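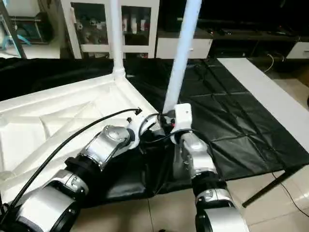 読了時間 11分

Clonenel 角形スツール(白)
シリーズ:Zerngate 屋内備品
製造:Dovhaniuk
販売:Kultbridge

製品概要

Clonenel 角形スツールは、四角い座面と四本の脚からなる背もたれなしのプラスチック製スツールである。脚は上端を座面裏の受け部に差し込んで固定する。座面裏には補強リブを一体で成形してあり、別部品の補強板や金属の座枠は使用しない。

用途は屋内での短時間の着座とする。更衣室、洗面脱衣所、作業室、待合、店舗のバックヤードなど、使用しないときに移動や片付けが生じる場所を想定している。踏み台としての使用は用途外である。高所の作業には、踏み台として設計された製品を使用すること。

本ページには、仕様、座面裏の構造、組立、設置、点検、清掃、保管、交換部品の順に記載する。前モデルからの変更点は末尾にまとめた。

仕様

品名:Clonenel 角形スツール
色:白
座面形状:正方形、平面、角部丸め
座面寸法:36 cm 角
脚:四本、差込式、座面四隅に配置
座面裏:交差リブおよび矩形の立ち上がり縁
材質:プラスチック
静荷重試験値:162 kg 超(座面中央、均等荷重)
使用環境:屋内、平らな床面
組立:要(工具不要)
保証期間:納品から 2 年

静荷重試験値は使用時の推奨体重を示すものではない。試験は座面中央に当て板を置き、平らな定盤の上で静かに荷重をかけて行っている。跳ね乗り、片脚を浮かせた状態での着座、座面の縁だけに体重をかける使い方は、試験条件に含まれない。

座面寸法は外形の呼び寸法である。成形品のため、個体ごとにわずかな差がある。複数台を隙間なく並べる什器計画や、棚の内寸に合わせた収納を行う場合は、現品を一台取り寄せて実測したうえで台数を決めること。

座面裏の構造

座面裏は、矩形の立ち上がり縁の内側にリブを X 字状に交差させた構造である。座面中央にかかった荷重は、交差部から対角方向のリブを通って四隅の脚受け部へ伝わる。外周の縁は座面端部のたわみを抑え、持ち上げる際の指掛かりにもなる。

脚受け部は丸みのあるカラー形状とし、脚の付け根を全周で囲む。脚は座面に対して垂直ではなく、外側へ開く角度で収まる。この開きによって接地点が座面の外寄りに出るため、着座者が重心を移したときの安定が得られる。反面、脚先は座面の外形より張り出す。通路に面して置くときは、座面ではなく脚先の位置を基準に幅を確保する。

リブの間は凹部になっている。水や洗剤で洗ったあと座面を下にして置くと、この凹部に水が残る。洗浄後は脚を下にして置き直すか、立てかけて水を切ること。

リブの稜線は指が当たっても支障のない程度に面を取ってあるが、刃物のように薄い成形ばりがまれに残ることがある。見つけた場合は目の細かい研磨紙で落とす。削り取る量はばりの部分に限り、リブの根元には手を加えない。

同梱品

座面 一点
脚 四点
取扱説明書 一部

脚先のキャップ、床保護用フェルト、座面用クッションは付属しない。脚はすべて同形で、前後左右の区別はない。取り付ける受け部もどこでもよいが、一度使用を始めたあとは、分解時に位置を控えておき、同じ受け部に戻すことを推奨する。差込部のなじみが受け部ごとに異なるためである。

組立

組立は座面を下、脚の受け部を上にした姿勢で行う。標準的な所要時間は 3 分である。床に座面を直接伏せると表面に細かい擦り傷が入るので、シートまたは布を先に敷く。タイル床では目地に噛んだ砂粒が傷の原因になりやすい。敷く前に床を掃いておく。

手順 1
シートを広げ、座面の表を下にして置く。シートは座面より十分に大きいものを選ぶ。折り目のついた新品のシートでもよいが、大きなしわの上に座面がかかると傾いて脚が入りにくい。座面の下になる部分だけは平らにならす。

手順 2
受け部の内側に異物がないことを確かめる。梱包材の切れ端が入り込んでいると、脚が途中で止まる。

手順 3
脚の上端を受け部に合わせ、軸方向にまっすぐ押し込む。横から叩かない。途中で固くなったときは一度抜き、角度を合わせ直す。油や石けん水を塗って滑らせる方法は、使用中の抜けにつながるため禁止する。

手順 4
隣の脚ではなく、対角にある脚を続けて入れる。残る二本も同様に取り付ける。四本とも差し終えてから、順に手のひらで押して増し込みを行う。

手順 5
カラーの端面と脚の段部の間に隙間がないことを四か所で確認する。一か所でも隙間が残る場合は着座しない。

手順 6
座面の縁を両側から持って起こし、平らな床に立てる。脚をつかんで振り回すように起こすと、差込部にねじりがかかる。立てたあと座面の四隅を順に押し、がたつきの有無を見る。

がたつきがある場合

最初に床を疑う。場所を変えて同じ脚が浮くならスツール側、浮く脚が変わるなら床側の問題である。タイル床では目地の段差に脚先が掛かっただけでがたつくので、目地を避けた位置で判定する。

スツール側に原因があるときは、浮いている脚とその対角の脚をいったん抜き、入れ直す。それでも直らなければ、浮いている脚を別の受け部に移す。がたつきが脚と一緒に移れば脚の不良、元の位置に残れば座面側の不良と判断できる。結果を添えて Kultbridge の窓口に連絡すれば、該当部品のみを手配する。脚先に紙やテープを挟んで高さをそろえる処置は、移動時に外れるため行わないこと。

設置

床は平らで硬いものが望ましい。毛足の長い敷物の上では脚先が沈み、着座時に傾く。濡れた床では脚先が滑りやすくなるため、浴室内での使用は保証の対象外とする。

ビニールシートやプラスチックシートを敷いた床に常設することは避ける。シートが床の上で滑る場合、脚先がシートに密着していてもスツールごと動く。塗装や清掃の養生として一時的にシートを敷いた部屋では、スツールを外へ出しておくか、伏せた状態で置いておく。

直射日光が長時間当たる窓際では、白色部品が黄変することがある。暖房器具の吹き出し口の正面も同様に避ける。熱による変形は座面よりも脚に先に現れ、接地点のずれとして気づくことが多い。

点検

家庭での使用であれば季節の変わり目ごと、施設での使用であれば月ごとの点検を目安とする。点検はシートの上に伏せた姿勢で行うと、裏面と脚受け部を一度に確認できる。照明の反射で細いひびが見えにくいことがあるため、見る角度を変えながら確認する。

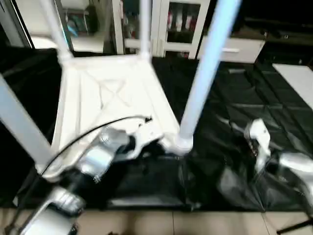 点検箇所と判定

交差リブ
リブが交わる部分に白化やひびがないかを見る。白化だけでひびがない場合は使用を続けてよいが、次回の点検で広がっていれば座面を交換する。ひびが触って分かる場合は、その時点で使用を中止する。

矩形の縁
縁の角に欠けがないかを確認する。小さな欠けは強度への影響が小さいものの、持ち上げる際に手を切るおそれがある。研磨紙で角を落とすか、座面を交換する。

脚受け部
カラーの外周を指でなぞり、縦方向の割れを探す。割れは差込みの繰り返し、または横方向の衝撃で生じる。補修はできない。接着剤やテープで固めても荷重に対する強度は戻らないため、座面を交換する。

脚
座面を伏せたまま、脚の中ほどを軽く左右に押す。受け部の中で脚が動く感触があれば、増し込みを行って再度確かめる。増し込み後も動く場合は脚を交換する。曲がりは、対角の脚と見比べると判別しやすい。

脚先
摩耗の程度をそろえて見る。一本だけ減りが大きいときは、床の傾きか、引きずる方向の偏りが考えられる。

色の見え方について

成形ロットの違いにより、座面と脚の白にわずかな差が出ることがある。また、照明の色や周囲からの反射により、白い脚が淡い青や薄い灰色に見える場合がある。昼光の下で並べて差が分からなければ、同一色として扱う。色の見え方を理由とする交換は受け付けていない。交換用の脚を一本だけ取り付けた場合、既存の脚の経年変化との差が目立つことがあるので、気になる場合は四本組で注文する。

清掃

日常の汚れは、薄めた中性洗剤を含ませた布で拭き、水拭きのあと乾拭きする。座面裏は埃がリブに沿ってたまる。乾いた刷毛で払ってから拭くと、汚れを塗り広げずに済む。カラーの根元は布が届きにくく、柔らかい歯ブラシが使いやすい。

塩素系漂白剤は、取扱説明書に示す濃度以下であれば座面の表に限り使用できる。脚受け部に液が残ると差込部を傷めるおそれがあるため、裏面には使用しない。シンナー、アセトン、研磨剤入りのクリーナー、金属たわしは使用しない。食器洗い機および高圧洗浄機による洗浄も不可とする。

粘着テープの糊が残ったときは、食用油を少量なじませて拭き取り、中性洗剤で油分を落とす。脚先に油が残ると床で滑るので、仕上げに必ず乾拭きする。

保管と運搬

組み立てた状態での積み重ねは、脚の開き角の都合から推奨しない。重ねた脚が下の座面の縁に当たり、傷が入る。台数が多く場所を取る場合は脚を抜き、座面と脚を分けて保管する。座面は表同士、裏同士を向かい合わせにし、間に紙を挟む。脚は四本ずつ束ねる。束ねる際に輪ゴムを使うと跡が残ることがあるため、布ひもか紙帯とする。

脚を抜くときは、座面を伏せて片手で縁を押さえ、脚を軸方向に引く。左右に大きくこじるとカラーが割れる。固くて抜けない場合は、わずかに回しながら引く。湯をかけて温める方法は認めていない。

運搬は座面の縁を持って行う。車両に積むときは、伏せた状態で脚が荷台の壁に当たらない位置に置き、脚の上に他の荷物を載せない。

注文と納期

標準品は Kultbridge の倉庫から出荷する。在庫がある場合、出荷は受注から 3 営業日以内である。施設向けのまとめ注文は、台数により製造元 Dovhaniuk からの直送となる。この場合の納期は見積書に記載する。8 月は成形工場の定期整備があり、直送分の受付を一時停止する。

返品は未組立、未使用のものに限る。一度でも脚を差し込んだ座面は受け部に跡が残るため、未使用品とは見なさない。初期不良の場合はこの限りでない。

交換部品

座面 白
脚 白 一本
脚 白 四本組

交換部品は単品で注文できる。前モデルの脚は差込部の形状が異なり、現行の座面には使用できない。途中まで入ることがあるが固定はされないので、混用しないこと。現行品の座面裏には交差リブがあり、前モデルは平行リブである。手元の製品がどちらか分からないときは、伏せてリブの向きを確認する。

前モデルからの変更点

座面裏のリブを平行配置から交差配置に変更した。
脚受け部の外周にカラーを追加した。
脚の上端に段部を設け、差込みの終点を目視で確認できるようにした。
座面の外形寸法に変更はない。前モデル用の座面カバーはそのまま使用できる。

保証の範囲

保証期間内に、屋内での通常使用において座面または脚に割れが生じた場合、該当部品を無償で交換する。消耗による脚先の摩耗、日光や熱による変色と変形、洗剤や溶剤による損傷、踏み台としての使用に起因する破損は対象としない。受付には納品書の控えと、破損箇所および座面裏全体が分かる写真が必要である。破損した部品は、窓口から連絡があるまで廃棄せずに保管しておくこと。

廃棄

本製品に金属部品は使用していない。脚を抜いて座面と分け、自治体のプラスチック製品の区分に従って処分する。座面寸法が粗大ごみの基準に該当するかどうかは自治体によって異なる。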